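Caderno de bancada – setembro – bancada Petridis

14:20. Retomada a revisão do berço dos processadores. A placa de fixação cinza-clara fica como está nesta rodada; a Marina Katsaros pediu para mexer na folga do alojamento, mas prefiro primeiro ter medidas com a geometria atual. O desenho em vigor é o da revisão 6. Guardar o arquivo antigo na pasta Cemov, sem renomear.

Referência de montagem: perfil vertical de alumínio. Os trilhos horizontais servem só de apoio visual para o esquadro, não tomar cota a partir deles. Na última sessão o Retno Ong mediu pelo trilho e os valores saíram deslocados 2 mm em relação aos meus. Descartei essa série.
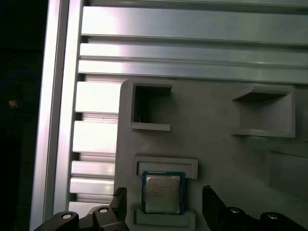 Antes de assentar cada processador, passar ar seco nos alojamentos e conferir com lupa. Qualquer fibra de pano no fundo altera o assento e a leitura do relógio comparador perde o sentido. Pano de limpeza comum fora da bancada; usar os lenços do armário de Inunmont.

Sequência de hoje: 12 assentamentos, sempre na mesma orientação, leitura nos cantos e no centro. Anotar também a temperatura da sala – ontem esqueci e não há como corrigir depois.

16:05. Série encerrada. Dispersão maior nos cantos do lado do perfil. Pode ser aperto desigual dos parafusos da placa, pode ser empeno. Verificar o plano com a placa solta antes de pedir outra.

Pendências: devolver o comparador à Lisuvville; pedir à Marina a tolerância por escrito; repetir a série com torque controlado.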